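Tape transfer log, Santoro sessions
Oct 24, 2019
Entry by Osamu Yagi

Reel 4 of the Santoro live recordings, quarter-inch, 7.5 ips, half-track stereo. Box notes give the band as a five-piece with Kanako Sugiyama on second guitar, which matches what is on the tape from the third song on. The first two songs have one guitar only. I have asked Mayu whether Sugiyama joined partway through the set or whether two nights were spliced together. There is a splice before song three, so I lean toward two nights.

Baked in July with the rest of the batch. No squeal on this pass. Light shedding on the left guide, cleaned after each side.

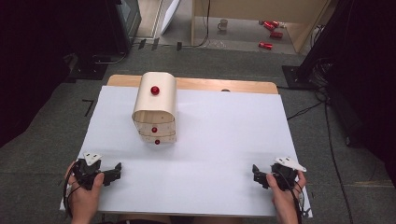 3 min read

Alignment first. There are tones at the head of the reel, 1000 Hz and a higher one that is too short to be useful. Azimuth set by ear on the cymbals and then checked on the phase meter, mono sum. It drifts after the splice, which is another point for the two-nights idea. I transferred the parts before and after the splice as separate passes, each with its own azimuth setting. Do not join them before Itsuki has heard both.

Levels: peak on side A is the snare hit at the end of song two. Left 3 dB of room above it. No limiting, no noise reduction at this stage. The Doltgate preamp was noisy on the right channel again, so I swapped to the spare and restarted from the top. File 251 is the bad pass - keep it until the spare has been confirmed, then delete.

Hum is at 60 and 120, steady through both parts, so it was probably in the stage feed. There is also a narrow whistle near 900 Hz under the spoken intro to song five. Nesma thinks it is monitor feedback that the mixer was holding just below the edge. It stops when the singer steps back. I would leave it in.
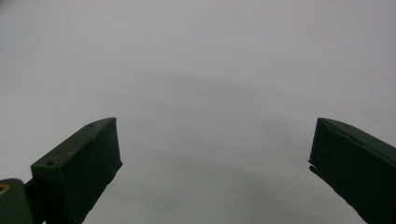

Sleeve art for the Gendwood reissue is still open. Itsuki wants the original stage photo, but the only print we have is creased across the drummer. Mayu would go with no photo at all: pale gray, a little lighter along the top, a soft dark shadow low in the middle, with the title set small above it. I can live with either. The printer at Nosteck needs to know whether the gray is a flat ink or a halftone, as the shadow will band if the screen is too coarse. Ask for a proof on the uncoated stock.

Still to do:
Side B, songs six to nine, same machine and same preamp.
Check the running order against Sugiyama's own set list, if she can find it.
Log the splice position in the sheet. I have it at counter 102, but the counter slips on rewind, so take the time from the file.
Second listen on song four. Dropout on the left channel in the last chorus, may be the tape and may be my cable.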